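Call for Participants: Reading Habits and Patient Information Leaflets

The Carrilho Institute for Health Communication invites adults to take part in a study of how people read and remember written instructions about caring for a wound at home. The study is conducted with Dresent, a publisher of patient education materials, and will run from October through the spring.

Most patients leave a clinic or hospital with printed instructions. Earlier work at the Institute, which drew on 633 returned questionnaires, found that many readers stop after the first page and that terms such as "incision," "discharge" and "dressing" are often misread. The present study will compare three versions of the same leaflet that differ in wording, page order and use of pictures.

Who may take part

Participants must be 18 years of age or older and able to read English comfortably. No medical knowledge is required. Persons who currently work as nurses, physicians or pharmacists are not eligible, nor are employees of Dresent or their immediate family members. Reading glasses and other aids may be used at all sessions.

What participation involves

Each participant will attend 3 sessions at the Institute's Vuvero Building. At the first session, participants read one leaflet at their own pace and answer written questions. The second and third sessions consist of a short interview and a recall exercise. Some of the study materials describe wounds and their care in detail. Applicants who would find such material distressing should consider this before applying.

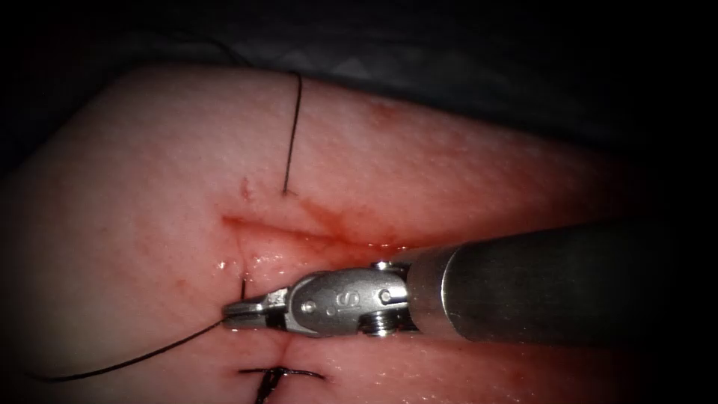

Incision in a tissue pad, close view.

Sessions are held in the early evening and end no later than 7 p.m. Parking is available behind the building, and the entrance is step-free.

Compensation

Participants receive a gift card after each session attended. Travel costs within the county are reimbursed on presentation of receipts. Participants may withdraw at any time without giving a reason and will keep any compensation already received.

Privacy

Answers are stored under a number and kept separately from names and contact details. The Institute maintains a register of more than 3,000 past participants who have agreed to be contacted again. Joining the register is optional and has no bearing on selection.

How to apply

Application forms are available at the Institute's front desk and through the Ininix sign-up page. Completed forms should state the applicant's age, first language and preferred session times. Applicants will be notified in writing whether or not a place can be offered.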